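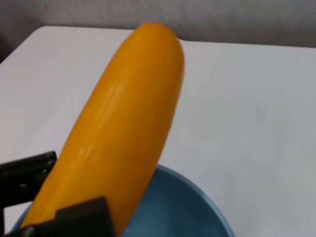

黒い指二本と、黄色いバナナ(たぶんおもちゃ)と、青いボウル。

2019年1月29日

年が明けてからずっとばたばたしていて、気がついたらもう一月も終わりかけです。皆さまお変わりないでしょうか。うちは正月に出した大皿がまだ棚に戻りきっておらず、食器棚の前に立つたびに「ああ、あれを上の段に」と思い、思っただけで麦茶を飲んで戻ってくる、という毎日です(真冬でも麦茶を作る家です)。

さて、去年の秋ごろに「機械はいつになったら家事をしてくれるのか」という愚痴のような記事を書いたところ、思いがけずたくさんコメントをいただきました。食洗機があるでしょう、というごもっともなお叱りから、掃除ロボットに名前をつけて可愛がっているという方、お勤め先の工場の話を長々と書いてくださった方まで。全部読みました。で、続きを書きます書きますと言いながら今日になってしまいました。ごめんなさい。

最初に結論めいたことを書いてしまうと、片づけはまだ無理です。少なくともわが家の片づけは、まだ当分、わたしか夫か、機嫌のいいときの下の子がやることになりそうです。でも、前に書いたときよりもずっと、応援したい気持ちになっています。そのあたりを、いつもの調子でだらだら書きますので、お茶でもいれてお付き合いください。

きっかけは大学時代の友人のアルティ・グレワルさんです。留学生として同じ寮にいて、わたしに豆のカレーの作り方を仕込んでくれた人で、今はウェイヴェッティ(Wavetti)という小さな会社で、ロボットに物をつかませる仕事をしています。前回の記事を翻訳ソフトにかけて読んでくれたらしく、「あなたの文句は半分正しくて、半分は古い」というメールが来ました。こういう書き方をする人なんです、昔から。それで見学に行ってきました。

わたしが想像していたのは、白くてつるんとした人型のものがエプロンをして立っている姿でした。漫画の読みすぎですね。見せてもらったのは腕と、その先についた指のような部品です。仕事は、バナナをボウルに入れること。以上。

笑われるかもしれませんが、わたしは初め、ちょっとがっかりしました。だって、バナナをボウルに入れるだけですよ。うちの子は一歳になる前から、ボウルどころか洗濯機にも長靴にもバナナを入れていました(長靴は本当に困りました)。それを大人が何人も集まって真剣にやっている。お茶を出してもらいながら、失礼のないような顔をするのに少し苦労しました。

ところが、横で話を聞いているうちに、だんだん見方が変わってきたのです。

まず、バナナは曲がっています。当たり前のことなのに、わたしはバナナが曲がっていることについて真面目に考えたことがありませんでした。どこをつまむかで、持ち上げたときの傾きが変わる。端のほうをつまめば、重みで指の間でくるりと回ることがある。真ん中をつまもうとすると、今度は置いてある向きによって、指が台にぶつかる。わたしたちは手を伸ばしながら勝手に手首をひねって、指を開く幅まで加減しているそうで、そう言われてから自分の手で何度もテーブルの上のみかんを取ってみましたが、たしかに、つかむ前にもう指がみかんの大きさに開いているんですね。気味が悪いくらいです。皆さんもぜひやってみてください。

それから、ボウルの上まで持っていったあと。つまんでいる下のほうがボウルの内側に少し入っているくらいの高さで指を開けば、静かに入ります。高すぎると跳ねる。低すぎると、ボウルの縁や底に指のほうが当たる。しかも手首についたカメラから見ると、持っている物自体が視界をどーんとふさいでしまって、肝心のボウルが一部しか見えないんです。上の写真もそうでしょう。画面の真ん中はほとんど黄色で、青いボウルは下のほうにのぞいているだけ。大きな段ボール箱を抱えて階段を下りるときの、あの足元の見えなさを思い出しました。わたしはあれで去年、最後の一段を踏みそこねて腰を打ちました。ロボットに同情したのは生まれて初めてです。

アルティさんの同僚のアキール・バジュワさんが、「うまくいった回より、惜しかった回のほうを何度も見ます」と話してくださいました。五百回やらせて、そのうちの失敗を一つずつ眺めるのだそうです。500回ですよ。わたしは玉ねぎのみじん切りを500回やったら実家に帰ります。その日の分は、500回のうち失敗が27回だったと教えてもらいました。多いのか少ないのか、とっさに分からなくて、あいまいにうなずいてしまったのですが、帰りの電車でじわじわ考えました。

27回というのは、ほかのことなら立派な成績かもしれません。でも台所だとどうでしょう。うちの夕飯のあとに流しに運ぶものを思い浮かべると、茶碗に汁椀に小鉢に箸に、誰が使ったのか分からない計量スプーン。一晩で軽く二十や三十は手で持っていると思います。その割合で落とされたら、毎晩一つか二つは床に行く勘定です。プラスチックのコップならいいけれど、祖母の汁椀だったらわたしは泣きます。つまり、家の仕事というのは、一つ一つは簡単でも、ほとんど間違えないでやるところに値打ちがあったんだなあと、自分の手を見直しました。自分で自分を褒めるのもなんですが、まあ、年に一度くらいは褒めてもばちは当たらないでしょう。

ついでに、工場のほうの話も少し。

前回コメントをくださったハマド・マリクさん(お名前を出してよいとお返事をいただきました。ありがとうございます!)は、オケケ(Okeke)という部品会社の組み立てラインにお勤めで、そこではもう何年も前から機械の腕が働いているそうです。同じ箱が同じ向きで流れてきて、同じ場所に置く。それならもう人間がかなうものではなく、夜中でも黙々とやってくれる。マリクさんのメールで面白かったのは、その優秀な腕の隣に、必ず人間が一人いるというお話でした。何をしているかというと、箱の中で倒れた部品を起こしたり、絡まった緩衝材をほどいたりしている。工場の方々はその仕事を「ならし」と呼んでいるそうです。きれいにならしてあげれば、あとは機械がやる。ならすところだけが、いつまでも人間に残る。

これを読んだとき、わたしは洗濯物のことを考えていました。洗うのは機械、乾かすのも今どきは機械がやってくれます。でも、裏返しの靴下を表に返すのも、ポケットのティッシュを抜くのも、まるまったタオルをぱんと広げるのもわたし。掃除ロボットを走らせる前に、床のコードを拾い、椅子を上げ、レゴを避難させるのもわたし。あれは全部「ならし」だったんですね。名前がついただけで、少し気が楽になりました。夫にも教えたところ、次の日から「ならし、やっといたよ」と得意げに言うようになりました。椅子を二脚上げただけですけれども、やってくれるならなんでもいいです。

話を見学に戻します。

一番長く話しこんだのは、実は技術の方ではなくて、同じ建物で介護用品のお店をやっているタヒラ・ミニャスさんでした。お昼をご一緒したのです。お店の名前はジャークサイド(Jarkside)といいます。手の力が弱くなった方のための食器や、握りの太いスプーンなどを扱っていらして、ロボットの話になったとき、わたしが調子に乗って「バナナを入れるだけならうちの子でも」というようなことを言ったら、ミニャスさんはにこにこしたまま、「それだけでいいから代わりにやってほしい、というお客様がたくさんいるんですよ」とおっしゃいました。

恥ずかしかったです。本当に。

落とした物を拾う。棚の上の缶を下ろす。テーブルの端にある果物を、手の届くところまで持ってくる。わたしが「だけ」と言ってしまうその一つのために、家族の帰りを夕方まで待っている方がいる。そういう方にとっては、早くなくていいし、靴下もたためなくていい。ゆっくりでも、頼んだときに頼んだ物をつかんで、ちゃんと器に入れてくれればそれで一日がずいぶん違うのだそうです。わたしはずっと、家事を丸ごと引き受けてくれる機械を待っていたので、そういう待ち方があることをまるで考えていませんでした。

母も去年の五月に手首を折りまして、しばらく片手で暮らしていました。そのとき何が一番困ったか、帰ってから電話で聞いてみたら、「びんのふたと、ごみ袋の口を広げるの」と即答でした。ごみ袋! あれ、両手があっても広がりませんよね。指先を湿らせて、こすって、それでも開かなくて、反対側の端だったりして。アルティさんにメールで「ごみ袋の口はいつごろ開けられるようになりますか」と聞いたところ、返事は一行、「怖いことを聞かないで」でした。薄くてくにゃくにゃしたものは、まだまだ難しいのだそうです。バナナは(おもちゃのものならなおさら)形が変わらないだけ、ずっと親切な相手なのだとか。本物の熟れたバナナだと、今度は力加減の問題が出てきます。うちの下の子のように握りつぶしては困るわけです。

そうそう、お値段のことも聞かれるだろうと思って、聞いてきました。聞いてきたのですが、家庭用として売っているものではないので値段はありません、とやんわり言われてしまいました。ですので「おいくら?」というコメントには先にお答えしておきます。分かりません。

今のところの、わたしの勝手な見立てを書いておきますね。素人の、半日見学しただけの人間の見立てですので、どうぞそのつもりで。

床掃除は、ならしさえすれば、もう任せられます。うちのも段差で止まって鳴いていますが、助かっています。

お皿洗いは、食洗機の中に入ってしまえば大丈夫。入れるのと出すのは人間。特に、出してしまうほうがなぜあんなに面倒なのか、これは機械と関係なく、どなたか教えてください。

物をつまんで、決まった器に入れる。台の上がすっきりしていて、相手が硬くて、置き場所が決まっていれば、わたしが思っていたよりずっと上手です。見ていて、つい「そうそう、そこ」と声が出ました。

散らかった子ども部屋の片づけは無理です。これは機械に気の毒です。先日数える気になって床の上の物を拾いながら数えたら、13個目で何かのシールが足の裏に貼りついて、数えるのをやめました。ボウルが一つ、黄色いものが一つ、あとは真っ白なテーブル。あの写真を見ていると、まずうちのテーブルをあれくらい何もない状態にしてみたいものだと、別のところで感心してしまいます。

洗濯物たたみは、わたしが一番待っているのですが、ごみ袋の件から察するに、気長に構えたほうがよさそうです。

長くなりました。途中で一度宅配便が来て、そのあと味噌汁を火にかけていたのを思い出して走ったので、文章のつながりがおかしいところがあるかもしれません。見つけたらそっと教えてください。

次の記事は、リクエストをいただいていた豆のカレーにします。アルティさんに確認したら、わたしが二十年近く作ってきた分量は塩が違っていたそうです。正しい分量で一度作ってみて、家族の反応を見てから載せますね。豆は一晩水につけておきますので、これからちょっと台所に行ってきます。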